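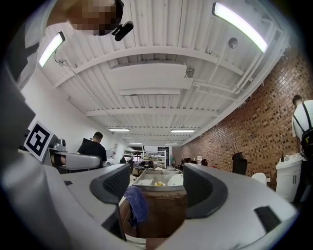

The long room: what changed over the summer, and what we ask from you

Members who come to the workshop only now and then have asked me what happened with the long room, so I write it down for everybody. My name is Joscha Oltmanns and I keep the room plan. English is my third language, please excuse the places where you notice it.

We took over the long room in January. The first months we used it as everybody uses a new room, which means each group put its things where there was a free place, and then it stayed there. By spring there were work places at both ends and a lot of cloths, trays and boxes between them which belonged to all and to none. In the last newsletter I promised a tidy-up. It was done in two evenings, and a third evening would have been good.

The work places

Each work place has now its own cloth, its own tray and its own cupboard or box. The idea comes from the Marchetti workshop, where I was a guest for a year, and where you could sit down at any bench and find the same things at the same height. I liked this very much. We are not so strict here, but the principle is the same: what you need for your work is at your place, and what you don't need goes back to the store.

The cloths were a longer discussion than I expected. Some members wanted no cloths, because they slide and because small screws hide in the folds. Others wanted them for the edges, so that nothing gets scratched when you lift it over. We have kept them. If a cloth is in your way, please fold it and lay it on the shelf by the sink, and do not use it for wiping the floor. For the floor there are the old towels in the bucket.

The trays are for things in use. When you finish for the day, the tray should be empty. I know that this is the rule which is broken most often, also by me. A crumpled paper or a used wipe doesn't take much place, but the next person does not know if it is rubbish or if somebody has wrapped a part in it. Last month a small spring was thrown away exactly in this manner, and the Grullero group had to wait nine days for a new one. So please: if it is rubbish, put it in the bin, and if it is a part, put it in a bag with your name.

Monitors

The monitors stay where they are mounted. You may turn them, gently, with two hands, and you should turn them back when you leave. Please don't take the cable from one monitor for another one. If a cable is missing, write it in the book and I will bring one. We have a drawer full of them at Munatent and they are glad when somebody takes some away.

It was asked if one may work standing at the monitor for a longer time. Of course. There are two rubber mats for this in the store, and they make a big difference for the knees.

Light

With the long fluorescent lamps we had some complaints. For fine work they are good, for the eyes in the evening they are less good. The switches are now labelled, so you can put on only the part of the room where you are. The labels are in my handwriting and I will print proper ones. Until then, the upper row is for the long lamps and the lower row is for the small lamps further down the room.

The roof is metal and the sound comes back from it. Whoever has tried to make a telephone call while somebody else is sawing knows what I mean. We asked for an offer to hang some felt between the beams. It came to 813 euros with the mounting, and the members' meeting found this too much for this year. I find it too much also, but I haven't given up. If somebody knows a firm which sells felt with small faults, or has done such a thing at home, please speak to me.

Please hang nothing on the beams by yourself, also nothing light. In the first weeks there were strings and a paper lampshade, and the landlord was not amused about it.

Cupboards

The wooden fronts got a coat of oil from Workley, the one we use also for the benches. It smells a little in the first days and then no more. If you put something with a rough bottom on top of a cupboard, lay a cardboard under it.

Inside the cupboards I have made no order. I have only taken out what had no name and was there since spring, and put it in three boxes beside the entrance. In the boxes are, among other things:

a set of files in a roll
one good scarf, dark green
many batteries, which I haven't tested
a tin with buttons
the manual for a label printer that we do not own

What is still in the boxes on 19 September 2020 goes to the second-hand shop, except the batteries, which I will bring to the collecting point. The label printer must be somewhere. If it is at your home, I would be happy to see it again.

Walking through the room

The middle passage must stay free, in its full length, for the whole day. This comes from the insurance and I can't change it. Bags and jackets belong on the hooks. If you carry something long, call out before you begin to walk, and wait until the people at the benches have answered. It feels a bit silly the first time.

When two groups are in the room at the same time, please agree at the beginning who uses which end. In the summer it happened that one group had packed out everything at the near end and had to move again after half an hour, and the mood was then not so good. The book is on the small table, and to write in it needs one minute.

Keys

The lock of the side door has been changed. The old keys do not fit any longer, please give them back to me also if you have no need for a new one. I have still eleven on my list.

The next tidy-up evening I will announce on the notice board. There will be soup again, this time also one without celery.

Joscha Oltmanns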